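Spending the Money Twice

Brock Carrier has a spreadsheet he is very fond of. It has 92 rows, one for everything his team at Golley thinks it will need for its robot arms over the next year, and he scrolls through it with real delight. "Look at row 13!" he says. "Cables! I used to put cables under 'other' and then wonder where the money went."

Golley bought its first arm from Fesonex in June, after a long back-and-forth with Sugden over a second-hand one. Carrier still thinks the used arm was a good deal, but the gripper would have cost extra, and so would the mount. "You have to price the whole table," he says. "The arm, the fingers, the camera, the lights, the blocks you practice on. I love this part, I could do it all day."

The small stuff came to $1502, roughly double his first guess. He now keeps 2 columns for every item, one for buying it and one for replacing it, and gripper fingers get a generous figure in both (he wants people to try things without worrying about a scuffed part).

Next on the list is a second arm for the Urnton site. Carrier has a call with the supplier on Tuesday and has already written out his questions, starting with lead times on spares. "If a spare takes two months, I order it with the arm," he says. "I'd much rather have it sitting on my shelf."

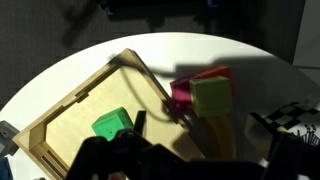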